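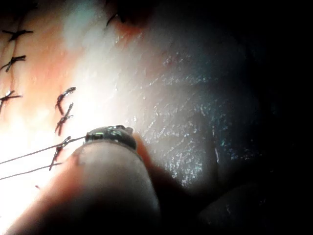 An inkjet wants to be used once a week, and most of the trouble people have with one comes from ignoring that. Ink dries at the print head the way it dries in an uncapped pen, and by the time you need a return label the black has packed up and gone. Run a nozzle check before you do anything else. It's in the maintenance menu, it uses very little ink, and it tells you which color is sulking. You're hoping for unbroken lines. If the black comes out like the stitches up top, short dark knots spaced down a pale surface with a few stray tails, the nozzles are blocked and your boarding pass is going to look the same way. One gap in a line is nothing much. A whole missing color is a job for the afternoon.

Cleaning cycles, and when to quit

Run one cleaning cycle. Print the nozzle check again. If it's better but still gappy, run a second, print again, and then stop. Stop and go to bed. The ink that the cycle pulled through has a chance to soften whatever is stuck, and a night does more than another four cycles would. I say this as a person who once emptied a nearly full set of cartridges by pressing "Clean" over and over, like somebody calling an elevator.

Some printers also offer a "deep clean" or "power clean". It drinks ink. Use it once, after the overnight wait, with cartridges that have something left in them. If you start one with the levels low, the printer may stop halfway and ask for new ones, and you will buy them, and it will still be clogged.

If the head lifts out on your model (check the manual, don't find out by pulling), you can set it nozzle side down on a folded paper towel dampened with warm distilled water. Ten minutes. The towel will show you which colors are flowing. Blot it, don't rub, and leave the copper contacts alone with your wet fingers. Let everything dry before it goes back in. If the head doesn't lift out, a strip of damp lint-free cloth parked under the carriage does a bit of the same work. Unplug the machine first, and if the carriage won't slide with a light push, don't persuade it.

Skip the window cleaner. I know there's a video.

The weekly page

My own printer is an Umis, bought for its price and kept out of spite. It gets one page a week with a bit of every color on it. I made a sheet with four fat bars, black, cyan, magenta and yellow, and a line of text underneath in case I want to see how sharp the black is. It lives on the desktop as "feed me." You can print it on the back of last week's sheet, and then on both ends of something else, and get a good month out of a piece of paper or two.

Turn the printer off at its own button. The button tells it to park the head over its little rubber cap, which is what keeps the ink from drying. The switch on the power strip just kills it wherever it happens to be standing. If you've been doing that for years, well, that's where your cyan went.

Paper, which is most of your jams

Paper soaks up water out of the air, curls, and then goes through the rollers two sheets at a time. In August our spare room could wilt a cracker, and the same machine that behaves all winter starts chewing everything I offer it. What helped:

Keep the ream in its wrapper and fold the end over. A zip bag is better. Lay it flat. Standing it on edge on a bookshelf gives you paper with a permanent slouch.

Load less than the tray says it holds. Half is plenty for a home.

Fan the stack, then tap it square on the table, long side and short side.

Slide the guides up until they touch the paper and then leave them. Tight guides bow the sheet. Loose ones let it wander in at an angle, and then you get a document with a slope to it.

Don't top up a half-empty tray by dropping new sheets over the old. Take the old ones out, put the lot together, square it up, put it back.

I buy plain paper from Kuzmenko, the office supply place in Cedley, and I buy the middle one. The cheapest sheds dust like a dog. The fancy one is lovely and I use it to print shipping labels, so I've stopped.

Getting a jam out

Turn it off and pull the plug. Open whatever opens at the back before you touch the front, since plenty of jams come out cleanly from behind and tear if you drag them forward. Pull with both hands, slowly, in the direction the paper was already going. Both hands matters. One hand pulls a corner off, and the corner stays in there and becomes every future jam you have.

If it has torn, lay the pieces on the table and fit them together. If there's a hole in your jigsaw, the missing bit is still inside. Get a flashlight. Blunt tweezers are fine for a scrap you can see, and only for a scrap you can see. Keep them off the clear plastic strip that runs along behind the carriage. It looks like a bit of packaging somebody forgot to remove, and it's how the printer knows where the head is. I removed mine. The printer then rammed the head into the side wall with real conviction, and that was the end of the machine before the Umis.
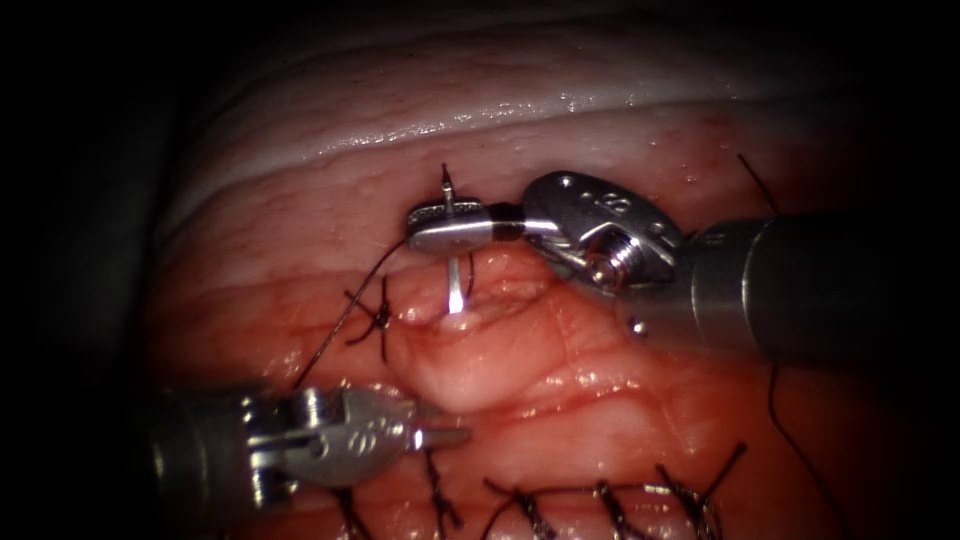
Karthikeyan Rao wrote in to say that I had the order wrong in the old version of this page, and that on his printer the paper tray has to come out before the rear door will give up anything at all. He also thinks a shred of cardstock is better than tweezers for coaxing out a scrap: slide it in flat, let it catch the torn edge, and draw it back. He has a low opinion of compressed air, which in his experience takes a piece of paper you can see and turns it into a piece of paper you can't.

I tried the cardstock and he's right about it. On the tray, do what your model wants. The sticker inside the lid usually has a drawing, and the drawing is usually terrible, but the arrow on it can be trusted.

Dirty rollers

When the printer insists it's out of paper while you are looking at the paper, the pickup rollers have gone shiny. Dampen a lint-free cloth with plain water, wring it out hard, and wipe the rubber while turning the roller with a finger. Go all the way around. Let it dry. For a roller you can't reach, a barely damp sheet of heavy paper fed through by hand gets some of the dust off. Alcohol works fast on grimy rubber and also dries it out, so I leave it for the desperate case.

Cat hair winds itself around the ends of the rollers. I have no advice about the cat, who regards the output tray as furniture.

Using less ink

Draft mode for anything that only you will read. It's faster, too, and the recipe for lentil soup doesn't need richness and depth.

Set grayscale as the default and pick color when you want it. Be aware that many printers mix the colors to make black on certain paper settings, so if you've told it you loaded glossy, it may dip into all of them for a page of plain text. Match the paper setting to the paper.

Before printing a web page, look for the reader view or a print button on the page itself. Then look at the preview. Page 5 of nearly every recipe on earth is a footer and a web address. Print the pages you need and leave that one in the computer.

Photos need 300 dots per inch at the size you're printing, and if you're handing over a tiny picture from a text message, no setting is going to rescue it. Print it small, or don't.

As for third-party cartridges, I've used Plultar ones for two sets now. The black is good. The yellow is a bit mustardy, and skin tones come out like everyone has just been on a boat. For forms and labels I don't care. If the printer pops up a warning about them, read it through once before clicking, in case you're agreeing to something, and then click.

Don't swap a cartridge at the first low-ink warning. It's an early guess. Have the spare in the drawer, still sealed, and keep printing until the page looks thin. But don't run one bone dry on a machine where the head is separate, either. Air gets into places that want ink.

When it vanishes from the wifi

Turn the printer off, turn the router off, wait a minute, turn on the router, wait until it's properly awake, then turn on the printer. If it happens weekly, check whether your printer can only use the 2.4 GHz network. A lot of them can't see the other one at all.

Clear the queue, too. Somewhere in there is a document from before, holding up everything behind it, and you've since sent the same page six more times. Delete the lot, or they'll all come out together at night.

And keep a USB cable in the drawer with the spare cartridge. It's ugly and it works when you need a form in the next ten minutes.

When to let it go

If a new head costs more than a new printer, you have your answer, and it's an annoying one. Take the old machine to the electronics drop-off with the cartridges still seated so they don't leak in the car. Mine leaked in the car. Magenta, on a beige mat.

Page last fiddled with on 16th March, mostly to fix the part about the rear door.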